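Give the slow challenge shows another chance

By Godfrey Mugo

I love a good competition programme. Put ordinary people on a hillside with a map, a wet tent and a task that sounds easy, and I will watch until bedtime. So please take what follows as the view of a fan, and a noisy one at that, who thinks our broadcasters have forgotten how much fun it can be to take things slowly.

The last series that really got hold of me was The Ferport Mile. It ran for six episodes, had a tiny budget and asked three pairs to cross a stretch of moorland carrying everything they needed. There was no shouting host and no pounding music. One whole episode was given over to a pair trying to mend a stove, and I was on the edge of my sofa for all 60 minutes of it!

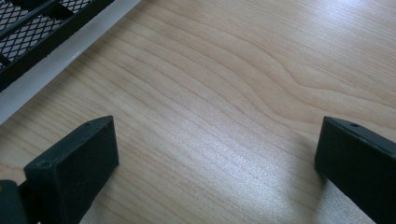 A wood-grain tabletop at close range, with a black mesh tray in the corner.

What made it work was time. You got to know these people. Josphat Mutiso, a bus driver who had never slept outdoors before, began the series hardly saying a word, and by the fourth episode he was singing to keep his partner going (badly, and at great length). You can't get that from a quick clip and a sad piano. You have to sit with someone for a while, and the editors let us.

Compare that with Primgate, which came along in February and was sold as the biggest thing on television. I watched every episode and enjoyed plenty of it – the harbour swim was brilliant – but I couldn't name more than two of the contestants now. Somebody went home every ten minutes. Each time I'd picked a favourite, they were gone before the adverts.

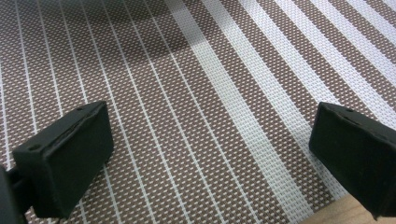

What I would like to see next

I'd start with longer tasks and fewer of them. Give seven people a proper job, such as building a boat they will then have to row, and let us see the arguments, the tea breaks and the bit where it all goes quiet. Show the crew now and again too. Some of the best moments in Nyaga, that lovely old canoeing series, came when the sound man fell about laughing and they left it in.

I'd also drop the public vote. It turns every decent person into someone asking for support, and the shy ones never stand a chance. Let the course decide who wins.

And bring back the reunion show, with everyone squashed round a table, telling the stories that didn't make the cut. I would happily watch an hour of that before any grand final.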